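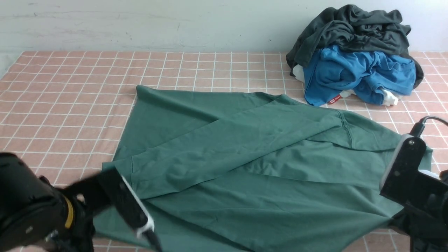
Camiseta verde sobre una superficie cuadriculada, a medio doblar.

El doblado de camisetas se suele enseñar como una cuestión de gusto. A mi juicio es una cuestión de referencias, y la primera es el dobladillo. Quien parte del cuello trabaja con una curva; quien parte del bajo dispone de una línea recta, cosida, que no cede al alisar la tela.

De ahí mi defensa de la cuadrícula. Una mesa lisa obliga a estimar el paralelismo a ojo, y el error de un pliegue pasa íntegro al siguiente. Con líneas a la vista, la desviación se corrige antes de doblar la manga. En el algodón de punto conviene además alisar desde el centro hacia fuera, sin estirar – el estirado se recupera más tarde y deforma el paquete.

Las plantillas rígidas, como la Kandari que usé desde marzo, resuelven el ancho, pero ocultan el bajo justo cuando hay que comprobarlo. Para 89 prendas iguales las acepto. Para un cajón doméstico, con tallas mezcladas, prefiero la mesa marcada y cuatro pliegues.

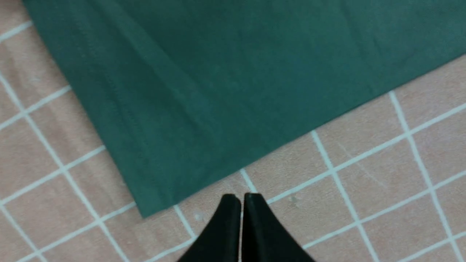 Hrefna Ravn objeta que el dobladillo tampoco es fiable: tras varios lavados la prenda gira sobre sí misma y el bajo queda oblicuo respecto a las costuras laterales. Ella alinea por los hombros. La objeción es correcta en prendas torsionadas; en ellas uso dos referencias, hombro y bajo, y reparto la diferencia.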